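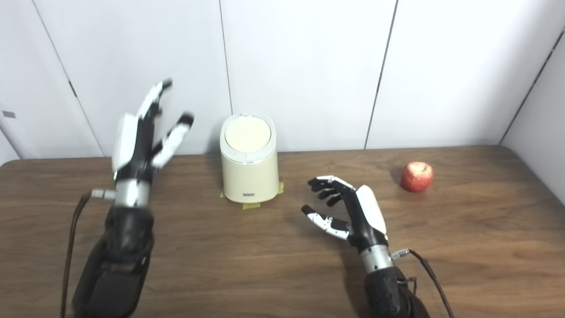
How to Set Up a Small Tabletop Trash Can

A short can with a lid is handy for tea bags, fruit stickers, apple cores and pencil shavings. The usual trouble is that a can this light slides away when you go to open it. A few strips of tape fix that.

What you need

A small cylindrical can with a lid
Masking tape, any color that shows up against the table
A damp cloth and a dry one
Liner bags, if you use them

Step 1. Clear and wipe the table

Wipe the spot with the damp cloth, then dry it. Masking tape does not hold well on crumbs or furniture polish.

Step 2. Pick the spot

Put the can toward the back of the table, on the center line. Leave 12 inches free in front for plates or paper. If there is a wall behind, check that the lid can tip all the way back. 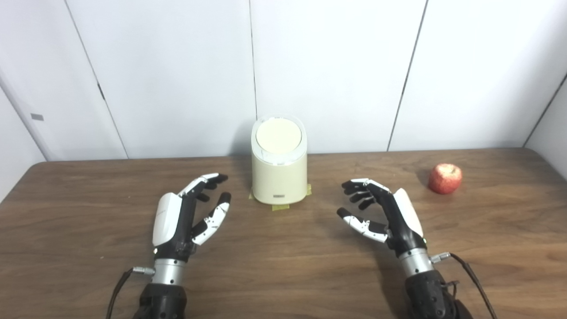
Cream-colored can near the back edge, with an apple to the right.

Step 3. Tape the base

Press one strip along the front of the base and one on each side. Half the width of the tape goes on the can and half on the table. Rub it down with your thumb. Use fresh tape every month or so, and peel the old strips slowly so the finish stays on the wood.

Step 4. Test the lid

Lift it by the edge and tip it back.

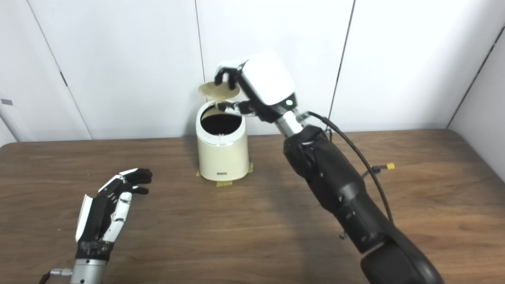 If the base shifts, add a second layer of tape across the front. If the lid feels stiff, wipe the rim and try again.

Step 5. Empty it daily

Fruit scraps start to smell by the next afternoon in warm weather. Peel the tape, take the can to the sink, rinse it and let it dry before taping it back down.

Text by Quentin Delaunay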